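Makori Gets a Signal, Eventually

The county's rural connectivity program reached Makori last week, and with it came a ribbon, a speech and a folding table of refreshments that ran out before the speech did. The new tower on the Coria road is meant to serve 2908 residents across the upper valley, most of whom have spent years taking their calls from the cemetery hill, where the reception is excellent and the company is quiet.

The county says the tower was switched on in January. Residents say they noticed it in March. Both sides agree that it works now, at least on the Makori side of the ridge. Dilosa, on the other side, has been told to expect a booster mast in the next phase — a phrase Dilosa has heard before and keeps in the same drawer as the promised bus. 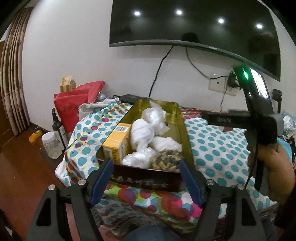

What it means for your bill

Households that sign up through the town office pay nothing for the first 2 months. After that the basic plan applies, and the office has printed 2000 leaflets explaining it in a type size best suited to hawks. Ask at the counter and someone will read it to you.

A discount is open to anyone over 65 and to families with children in school. The form asks for proof of address, which may take some patience on Fletitz Lane, where nearly 50 homes still share one house number. The county is aware of the problem. It has sent each of them a letter.

Sign-up desk open weekday mornings, side entrance. The front door is still being repaired.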